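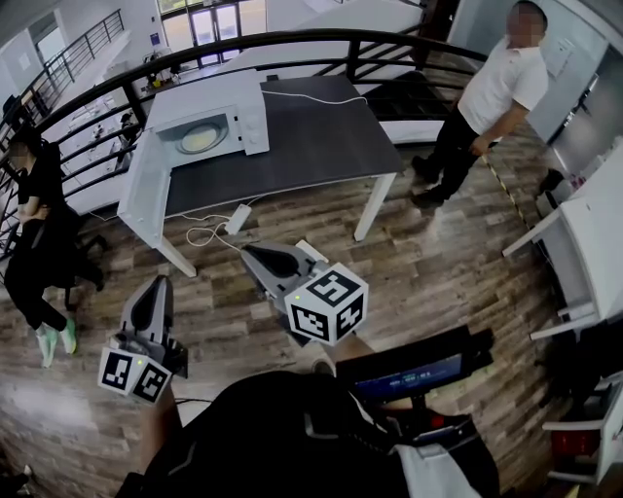 *By Gavin Laing, Flonemell press desk*
*For release in January. OK to run in full or cut down.*

**DONDAR.** Flonemell is putting out a new line of frozen lunches this month. The line is called Flotura. Soups, stews, two rice dishes and a mac and cheese, all single serving, all made at the Dondar kitchen. In stores through Thevar, which already trucks our bread and our pot pies. First cases leave the dock at 6 a.m. on launch day and should be on shelves by lunch.

Short version for anyone on deadline: 11 lunches, one size, one price per tub, cooks in the microwave from frozen. No oven directions on the pack because we didn't like how they came out in the oven.

### What's in the line

Full list, in the order they'll show up on the shelf strip:

- Split pea with ham
- Chicken and dumpling
- Beef and barley
- Black bean and corn
- Tomato with rice
- White bean and kale
- Lentil with carrot
- Pork and hominy
- Red beans and rice
- Chicken, rice and peas
- Mac and cheese

Beef and barley is the one we expect to sell the most of. White bean and kale is the one the kitchen eats. The mac and cheese was added late and the lid art for it is still at the printer, so the first cases go out with a plain yellow lid and a sticker. Same food inside. Please don't write that it's a limited edition, it isn't.

Every tub is 11 ounces. We tried a bigger one. People in the tastings left the last third and said they were full, or they finished it and said they wanted a nap. So 11.

The beef and barley comes in at 305 calories. The rest are on the nutrition sheet, which goes out with this release as a separate page. If you got the release and not the sheet, write back and we'll send it.

### How it started

Flonemell has made pot pies in Dondar for a long while now, and a pot pie is a supper. Takes most of an hour. Nobody's boss gives them that at noon. Store managers kept telling our drivers the same thing: people come in at eleven-thirty, stand in front of the freezer, look at the pies, walk off and buy chips.

So a lunch. That was the whole assignment, written on a index card and taped inside a cabinet door in the test kitchen. It's still up there.

First round was bad. Noodles went to paste. The chicken and dumpling had dumplings like erasers, and the cream soups split as soon as they thawed, so there are no cream soups in Flotura and there won't be any this year. Second round was better on flavor and worse on texture. The fix on the dumplings was making them smaller and freezing them on trays before they ever meet the broth. Slower on the line, and it ties up a rack we'd like back, but they stay soft.

Barley we cook short and let it finish in the tub. Rice we cook all the way, cool it fast, and add it last. Peas go in frozen.

"We ate a lot of soup for lunch while we were working on lunch," said Gavin Laing of Flonemell. "Some of it I'd rather not talk about. The ones we kept are the ones people went back for when there was other food in the building."

### Salt

We get asked, so here goes. The tubs have less salt than our pot pies. They're still seasoned. It's food for people who are going back to work and want it to taste like something. The lentil and the white bean are the lowest of the bunch. The split pea is the highest, on account of the ham, and we tried it with less ham and put the ham back.

No health claims on the pack and please don't add any in your copy. We're a pie company that also makes soup.

### Cooking it

Directions are printed on the lid and again on the side, since lids get thrown out first.

1. Peel back one corner of the film. Leave the rest on.
2. Three minutes on high.
3. Take it out, stir, press the film back down.
4. Two more minutes. Mac and cheese gets one and a half.
5. Let it stand 60 seconds. Stir again.

The stand time is part of the cooking. Testers who skipped it wrote in that the middle was cold and the edge was too hot, and they were right. Weaker ovens need longer, so go by whether it's steaming all the way through. The tub gets hot at the bottom, hold it by the rim.

Don't refreeze. Don't put the tub over a burner. One tester did, it was a mess, the pan's gone.

### Tubs and lids

Tub is paper with a thin lining. Lid is paper. Film is plastic and goes in the trash. We looked at a tub with no lining and it held soup for one day in the freezer and then it didn't. Whether your town takes the lined kind in recycling depends on the town, so the pack says "check locally" and leaves it at that.

Colors: green for the bean and lentil ones, red for beef, blue for chicken, brown for pork, orange for tomato, yellow for mac. Split pea is also green and yes it has ham in it. The word HAM is on the front in big letters. We went back and forth on that one for longer then we should have and the printer finally needed an answer.

### Where to get it

Thevar carries all our frozen goods and will carry this. Same trucks, same drivers, same drop days as the bread. Stores that already stock the pot pies can add Flotura to the standing order with no new paperwork. Stores that don't can call Thevar and ask for the frozen desk.

Nine stores get it first, all in and near Dondar. Wider after that, as the line catches up. We'd sooner be late to a store than show up with half an order.

Case pack is 9 tubs, one flavor to a case. Some of the smaller shops asked for a mixed case. We hear you. It means hand packing at the end of the line and we only have so many hands before noon, so it's being worked on with no date yet.

Also selling direct from the window at the Dondar kitchen, mornings only, cash or card. Dented tubs half price if we have any. Bring a bag.

### For workplaces

A few offices and shops in town buy lunches for their people or keep a freezer for them, and they asked about buying by the case. They can. Same case price the stores pay, pick up at the window or have Thevar drop it. We don't supply freezers or microwaves and we don't come and restock. You buy it, it's yours, charge your people or don't.

One note from the offices that tested it with us: put a marker next to the freezer. The tubs all look alike once the frost gets on the lid and folks end up with each other's lunch.

### Jobs

The line runs on the early shift. We hired for it last fall and we're hiring again, mostly packing and cold room. Starts at 4 a.m., done by lunch, boots and gloves provided. No experience needed for packing. The cold room is cold. Ask at the window for a form, or write to the press address and we'll walk it down the hall.

The pot pies aren't going anywhere. Same recipes, same crust, same crew on the afternoon shift. A rumor went around that the chicken pie was being dropped to make room. It is not.

### What's next

Chili is in testing and it's close. A chowder was in testing and isn't anymore, see above about cream. We've been asked about breakfast. Maybe. There's an egg thing in the test kitchen right now that smells good and looks terrible.

### Tasting for press and buyers

Tasting at the Dondar kitchen, 10:30 a.m. on launch day. Come in the side door, the front is the loading dock and there'll be a truck in it. All the flavors will be out, small cups. Closed-toe shoes if you want to see the line, and hair goes under a net, beards too. Phones are fine for pictures on the floor but please ask the person before you shoot them working.

Can't make it, tell us which flavors you want and we'll set tubs aside at the window under your name. They'll hold till closing.

### About Flonemell

Flonemell makes frozen pot pies, bread and now lunches in Dondar. Flotura is the name of the lunch line only, so please don't use it for the company. It's said flo-TOOR-a.

**Press contact:** Gavin Laing, Flonemell, Dondar. Mornings are best. If the phone rings out he's on the floor, leave a mesage and say which outlet you're with and when you need it by.

**Store orders:** Thevar, frozen desk.

**Correction to the earlier draft:** the version some of you got listed a turkey and wild rice. There's no turkey and wild rice. It was cut after the last tasting and the list above is the right one.

\###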